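Setting Up a Play Kitchen on a Small White Table

My play kitchen started as a shoebox of odds and ends and has grown into something that takes up a whole tabletop. I get asked how I keep it from turning into a heap, so I've written down the way I lay it out. You don't need fancy stuff, and you don't need much room either.
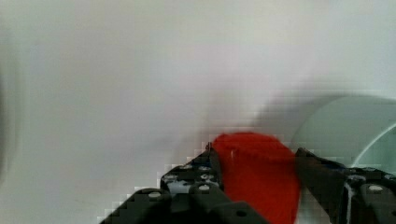
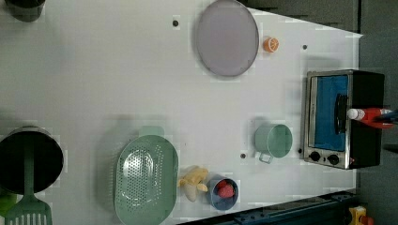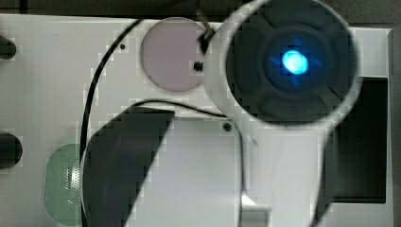
Page last changed: February, 16 edits so far

Start with the biggest piece. For me that's the toaster oven, the one with the silver frame and the bright blue inside. I put it over on the right so the glass door and the two knobs are easy to get at. If your set has a stove or a sink instead, same deal – big thing to one side, everything else fans out from there.

Next come the dishes. My lavender-gray plate goes toward the back, and the green mug sits close to the oven. I love that mug! Turn the handle toward whoever is going to play, and leave a hand's width between pieces. I used to line everything up in a neat row and it looked great for a minute, but little hands need space to grab.

The mint colander gets the front spot. It's the most popular thing I own (all those tiny holes!) and it doubles as a bowl when you want to serve up pretend pasta.

Then the food. I only put out a few bits at a time, like the orange half-slice, and keep the rest in a bin under the table. I've got more than 20 pieces of play food by now and if they all come out at once, the game is over before it starts. Swap them every week or so.

Bottles are the fiddly part. The red one with the white cap rolls if you lay it flat on the table, so check that yours stands up by itself before you give it a place. A dab of putty on the bottom helps with the wobbly ones.

For soft pieces, I cut up old felt and scrunch it. Red makes a decent tomato, green makes lettuce, and you can wash the lot by hand in cool water with a drop of dish soap. Squeeze, don't wring, and let them dry overnight.

Packing up takes me 7 minutes. Food first, then dishes, oven last – and wipe the table before you put the lid on the bin, or you'll forget.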